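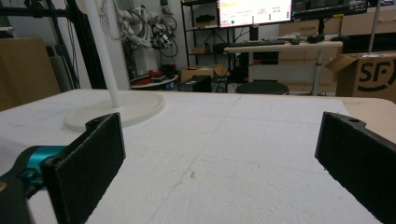

*Page last changed: June 9, 2025*

## A visit to the teaching room at Cutura

I went to Cutura in November, together with my colleague Naima Bennani. We both work for Sanico, where we plan the packing lines, and we had read that Cutura teaches robot arms by showing them the work by hand. Our manager wanted to know if the method could be useful for us. I have written this report for the people in our department who could not come, and I have put in also the small things, as I think they will ask.

The building is in the Hurholm business park, behind the bus depot. From the station we walked for 7 minutes. Iolo Lloyd met us at the door and gave us badges, and then coffee, which was very strong.

### The room

I had expected a clean hall with glass walls. The room is more like a repair shop. Cables hang down beside the wall, there are cardboard boxes on the floor and black shelves, and the desk with the two monitors stands a short way from the work table. Naima liked this very much. She said that a room where people work should look so.

The work table has a wooden top, and a slab of white foam lies over it. On the foam stands a white pole on a round base. I asked Iolo why foam, and he told me that beginners push down too hard. On bare wood they would damage the fingertips, and a set of fingers takes long to order.

### How the showing is done

At Cutura they have two ways to show a task. The first is by hand. The person takes a hand-held gripper, with two flat black fingers that open wide and close again, and does the task with it. A camera on the tool records what the fingers do. No robot is needed at this moment, and so one person can record in one room while the arm is busy in another.

The second way is remote control. You sit in front of a small copy of the arm and move it, and the large arm follows. Iolo prefers the first way for simple tasks, because people learn it in one morning. For tasks where the force is important he still uses the second.

One showing is called an episode. For a task like taking hold of a thing and putting it in another place they want 200 good episodes before they train anything. For their oldest task, called Morgan after the street where the first office was, they have now 3,000. I asked if this is not too many. Iolo answered that the first part of them was recorded badly, and they keep them mostly to compare.

### We try it

Both of us were allowed to try the hand-held gripper. It is heavier than I thought, and after some time I felt it in the wrist. The difficult thing is to be slow and also not to stop. I stopped all the time, in order to look if I was in the right place, and Iolo explained that the robot would learn my stops too. My first episodes were deleted.

Naima was much better. She plays the viola, and perhaps this helps, but she says it does not. Her advice to me was to open the fingers fully before coming near to the object, and to decide already then from which side to come. After this I managed a few episodes which Iolo wanted to keep.

What I learned here is that the person must do the task always a little differently. If you start from the same point each time, the robot knows only this point. So you move the object between episodes, and you come from the left, then from the right. It is boring work, I must say, and they change the person every hour.

### Questions we asked

Naima asked what happens with soft bags, which are our main problem. They have tried it with 275 episodes and the result was not good enough to show us. I was glad that he said it so openly.

I asked about the cost of the hand tools. We got a price list, and it is in our shared folder under Hurholm. The fingers are listed separately.

We also wanted to see the trained arm do the Morgan task, but it was in use for a customer that afternoon and the door was closed. Iolo offered us a second visit for this. If we go, bring shoes with closed toes, they are strict about it, and tell reception your name one day before. The canteen takes only cards.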